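Wekel to open clothing repair counter in Grekbridge

October 4, 2026

Clothing maker Wekel will open a repair counter at its Grekbridge store this month, the company said. Customers will be able to bring in jackets, knitwear and pants from any season, with or without a receipt.

Small jobs such as loose buttons and split seams will be done free of charge. Zipper replacements and new linings will be priced at the counter. Most items should be ready in 5 days.

Wekel tried the service at its Trolldale store starting in May. Staff there took in 1358 garments over the summer, and zippers were the most common problem. Elbow patches on wool sweaters came next.

The Grekbridge counter will also sell the Ayaaba line, a range of plain cotton shirts and work jackets that comes with spare buttons and a length of matching thread. The jackets are cut with a wider seam allowance so they can be let out later. Ayaaba has been sold only in Trolldale until now.
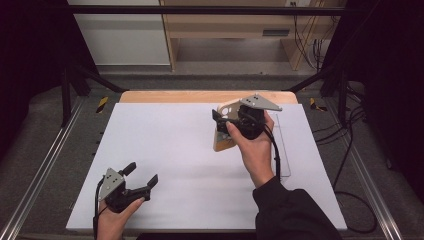
Garments that are past repair can be left in a bin by the door. Wekel said the fabric will be cut up for patches, and shoppers who drop off a coat will get a voucher toward a new one. The first 200 customers will receive a small sewing kit.

The counter will keep the same hours as the store. Shoes, leather bags and swimwear will not be accepted.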